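Keeping Indoor Air Clean on Poor Air Quality Days

Household Guidance, Grallo Office of Home and Environment

Residents of the Grallo valley can expect several periods of poor outdoor air each year, most often between May and the first autumn rains. Smoke from distant fires drifts in on the upper winds and settles overnight, when cool air is trapped below the ridgeline. The tips on this page are intended for ordinary houses and apartments. They do not replace medical advice or an instruction from emergency services.

Before the season begins

Replace the filter in any forced-air heating or cooling system. A filter rated MERV 13 or higher will capture a good share of fine smoke particles, but not every system can push air through one. Check the equipment manual or ask the installer. If the system cannot take a MERV 13 filter, use the highest rating the manufacturer allows and rely on a portable air cleaner in the room where the household spends the most time.

Write the date of installation on the cardboard edge of the filter with a marker. During a long smoke episode, look at the filter weekly. A filter that has turned dark gray should be changed even if it is only a few weeks old.

Walk through the home during daylight and look for gaps at windows and exterior doors. Light showing under a door means air is coming in as well. Foam tape, a door sweep or a rolled towel will each reduce the flow. Attic hatches are often overlooked, as are the openings where pipes pass through the wall beneath a kitchen sink.

Find out how to close the fresh air intake on the system. On window units this is usually a small lever behind the front panel. Evaporative coolers draw in outdoor air by design and should not be used in heavy smoke unless there is no other safe way to keep the home cool.

Setting up a clean room

Choose one room with few windows and a door that closes. A bedroom is the usual choice. The room should be large enough for everyone in the household, including pets, to be comfortable overnight. Run a portable air cleaner on its highest setting for an hour before the room is needed, then lower the fan to a level that permits sleep.

When buying an air cleaner, compare the clean air delivery rate for smoke with the size of the room. As a rule of thumb, the rate in cubic feet per minute should be at least two-thirds of the floor area in square feet, assuming an eight-foot ceiling. A room of 141 square feet would therefore call for a smoke rate of at least 94. Avoid any model that produces ozone, whether as its main function or as a side effect.

Place the unit where air can move freely on all sides. Do not push it behind a curtain or under a desk. 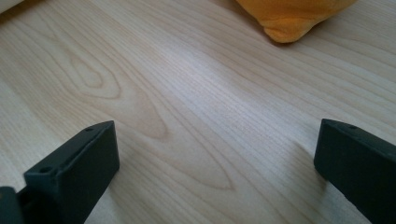 Households that use a box fan with a filter attached should choose a fan built in 2012 or later with a fused plug, and should not leave it running unattended or while people are asleep. The arrow printed on the filter must point in the direction of the airflow. Tape the filter firmly on all four sides so that air cannot slip around it.

Cooking and cleaning during smoke

Indoor activities can add as many particles to the air as an open window. On poor air quality days, avoid frying, broiling and the use of candles or incense. Boiling, steaming and microwave cooking are better choices. If a range hood vents outdoors, use it briefly while cooking on a gas stove and turn it off afterward, as it will pull smoky air in through gaps elsewhere in the house.

Do not vacuum unless the machine has a sealed HEPA filter. Dust hard surfaces with a damp cloth and rinse it often. Dry dusting and sweeping lift settled ash back into the air. Damp mopping is suitable for most floors — check the maker's directions for wood and cork before using more than a lightly wrung mop.

Laundry should be dried indoors on a rack. Clothing worn outside for any length of time may be left near the entrance and washed separately.

Reading the local monitors

The Office maintains 7 neighborhood monitors in the valley, including units at Wuvura Park and on the Zunel Road bridge. Readings are posted hourly. Conditions on the valley floor may differ sharply from those on the slopes, and residents should use the monitor closest to their own elevation when possible. The Wuvura unit tends to read higher before sunrise than the others.

"People look at one number in the morning and plan the whole day by it," notes Emiliano Figueroa, air program coordinator. "We would ask them to look again after lunch. The wind often turns by 2:00 p.m., and that may be the best chance to open the house."

When the outdoor reading falls into the good range, open windows on opposite sides of the home for thirty minutes or more. This clears out cooking fumes, moisture and carbon dioxide that have built up while the home was closed. Close the windows again before evening if smoke is expected to return.

Heat and smoke together

A closed house can become dangerously hot. If indoor temperatures rise and there is no means of cooling, leave for a place with filtered air. The Žukauskas Library reading room is open to the public as a clean air space whenever an advisory is in effect, and seating is available on both floors. Bring drinking water and any medication needed for the day.

Do not rely on cloth masks or bandannas for smoke. A well-fitted N95 respirator offers better protection for short trips outdoors. Facial hair prevents a proper seal.

Filter assistance

Households with a member who has asthma, heart disease or chronic lung disease may apply for one replacement furnace filter per season. The program distributed 2805 filters last year. Applications are accepted at the Office counter or by mail to P.O. Box 2048, Grallo. Please include the filter dimensions printed on the existing frame. Processing takes up to ten working days.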